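We use cookies to remember your language and to count visits. Accept / Settings

About Skarnero

Skarnero looks after buildings. We clean, restock and tidy the back rooms, washrooms and corridors that keep offices and guesthouses running, and for a long time we did all of it by hand. Muthoni Minja started the company with 2 vans and a borrowed floor machine, and today we are 22 people, plus the robots, which we are very fond of!

The robots came in because our night crew asked for help. Tight corners are hard on backs and knees, and at the end of a shift the last narrow room always feels like the longest one. So Bakari Nyamweya (he ran the night crew then, and he runs robot training now) sat down with everyone and wrote out the jobs people would happily hand over. Reaching to the far end of a cramped room was at the top of nearly every list. Carrying things up the stairs was second, and we are still working on that one.

Every new task is tried in simulation first. Svenja Marti builds the rooms - windows, pipes, tiles and all - and the crew tells her what she got wrong. They have opinions about doors that open the wrong way and bins that never stand where the plan says they do, and those opinions go straight into the next version. It has been a joy to watch people who never touched this kind of software argue over where a gripper should go.

Practice rooms for the two-armed robot, in simulation:
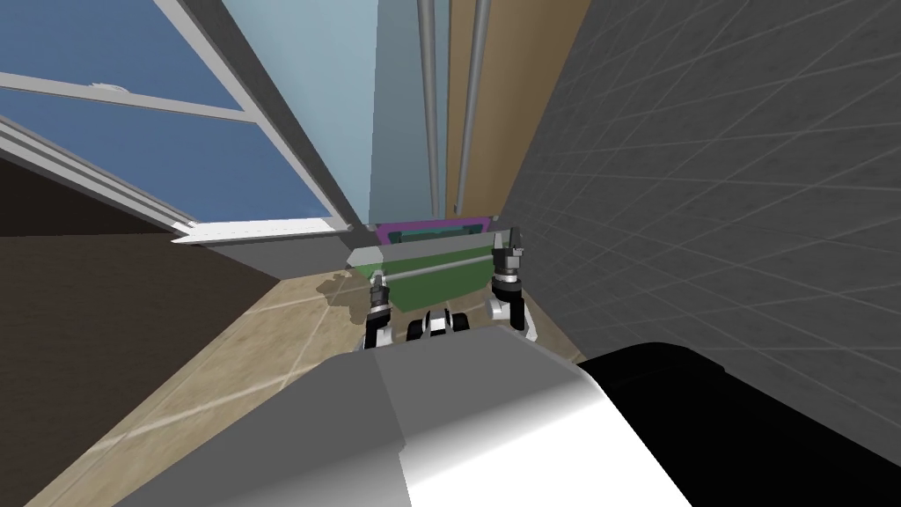
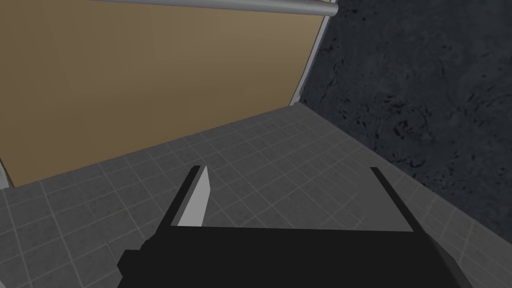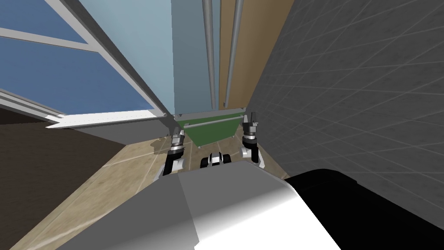 What has changed for us at work? The shifts, for a start. Idrisa Ondieki used to finish well after midnight and now plans the routes for the whole team during the day, with time left over to train new starters. Gitau Mollel still cleans, because he likes it and he's very good at it, but he has a robot along for the low, awkward stuff and he decides what it does and when it stops. Everyone on the crew can stop a robot, and everyone is paid for training hours. We put 660 of those hours on the schedule for this year and we keep asking for more.

Some things stay with people. Talking to clients, checking a room before it's handed back, noticing that a tap sounds odd - we have no plans to give those away.

We work out of the Baroria building, second door past the loading bay. Come by if you'd like to see how a room gets built, or if you've cleaned for a living and think you could teach us something (you probably could). The kettle is usually on, and Bakari loves showing people around.

Contact: Skarnero, Baroria building | Jobs | © Skarnero 2023 | Back to top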